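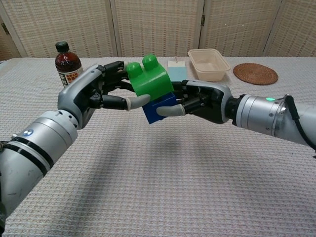
Large building bricks, green on blue, over a woven table cloth.

Care of Construction Toys and Play Tables

The following guidance is issued to households borrowing from the Maten Toy Library. It applies to all oversized plastic bricks, including the two-stud pieces, and to the table on which they are used.

Preparing the table
Cover the table with a plain woven cloth in a light colour. A textured weave keeps bricks from sliding and small crumbs show up readily against it. Smooth the cloth from the centre outwards. Bottles of sauce, cordial or cleaning product should be capped and returned to the cupboard before play begins.

Separating tight bricks
Hold the lower brick firmly in one hand and rock the upper brick gently from side to side. Knives and screwdrivers must not be used, as they score the plastic and leave a burr along the rim. Where two bricks will not part, stand them in lukewarm water for 2 minutes and try again.

Washing
Bricks should be washed after each loan in warm water with a little dish detergent. Take every stack apart first — water held between two bricks will turn sour in storage. A soft toothbrush is suitable for the hollow underside and for the join where each stud meets the top face. Do not place bricks in the dishwasher. Rinse, shake out and dry on a rack with the studs facing up, away from heaters and direct sun.

The cloth
Shake the cloth outdoors before laundering. Wash on a cool cycle without fabric softener, and line dry.

Storage and return
Sort bricks by colour into the drawstring bags supplied, with no more than 18 to a bag. Damp bags should be reported at the counter and will be replaced at no charge. Cracked bricks are to be returned in a separate envelope marked with the borrower's name.

Enquiries may be directed to Petronella Molefe, Loans and Maintenance.

Reviewed 8th September. The next review is due in November.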